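# Marinho: dobrar duas peças e arrumá-las no cesto

Oi! Juntei neste README o que fui aprendendo sobre as roupas do Marinho, porque já me perguntaram as mesmas coisas vezes demais (e eu próprio já me esqueço das respostas). São roupas do dia a dia, tudo muito simples: camiseta azul estampada, peça rosa lisa, cesto de plástico rosa com as paredes vazadas, tampo claro salpicado.

## Como começa

A azul já vem dobrada e fica num canto do tampo. A rosa chega amarrotada, no meio, e é com ela que se perde tempo!
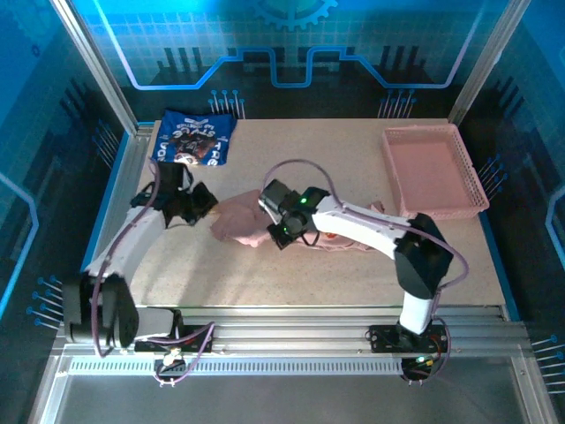

Gonçalo Rocha acha que a rosa devia vir sempre meio esticada, que assim a dobra sai mais parecida de uma vez para a outra. Eu discordo: roupa que sai do varal vem embolada, e quero que a pasta `inicio/` mostre isso.

## Esticar

A estampa da azul ajuda muito a saber para que lado ela está virada. Na rosa não há letra nenhuma a que eu me agarre, então vou pelas bordas e pelas costuras. Malha macia enrola sobre si mesma, faz rolinhos, e aí convém abrir o rolo antes de puxar a ponta.

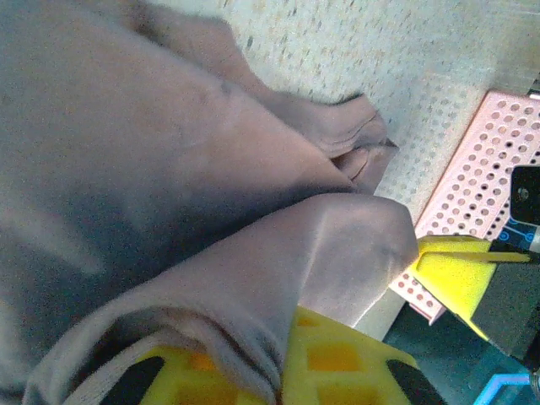

*Pasta `dobras/`: tecido em pregas largas, com um rolo grosso.*

Não precisa ficar lisinha, tá? Se a peça está aberta e só restam umas rugas, eu já marco como `esticada`. Canto virado para dentro leva também `canto_dobrado`. E quando as duas peças se tocam ou se sobrepõem, uso `contato`.

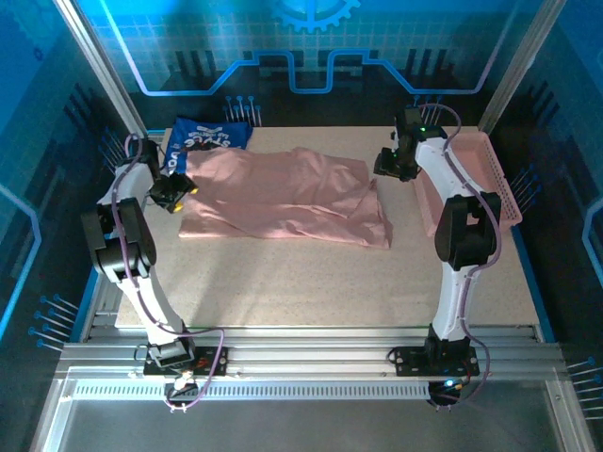 *Pasta `tampo/`: rosa aberta, canto virado, azul em parte por baixo. Etiquetas: `esticada`, `canto_dobrado`, `contato`.*

## Costuras e barras

Minha parte preferida (sim, tenho uma). Uma costura em zigue-zague dá uma linha boa para alinhar a dobra, desde que não suma no meio do pano. A cor engana bastante: de perto o rosa puxa para malva, até para cinza, e por isso a etiqueta de cor vem sempre da vista geral.

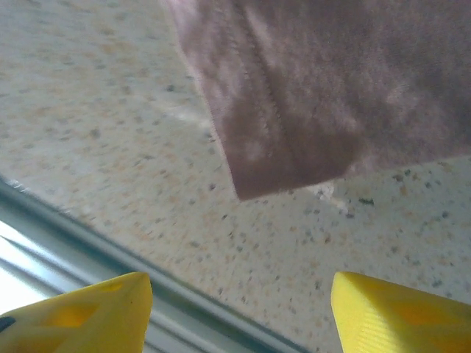

Será que não vale separar costura de barra nas etiquetas? Eu vivo confundindo as duas. — Cathal Ó Súilleabháin

Vale, Cathal! Fica para a versão de novembro, com `costura` e `barra` em colunas diferentes. Até lá, quem precisar filtra por `borda` e confere no olho.

## Pendências

- acrescentar toalhas
- rever os nomes das pastas (`dobras/` está ambíguo)
- decidir se a peça dobrada entra no cesto deitada ou de pé; por enquanto, deitada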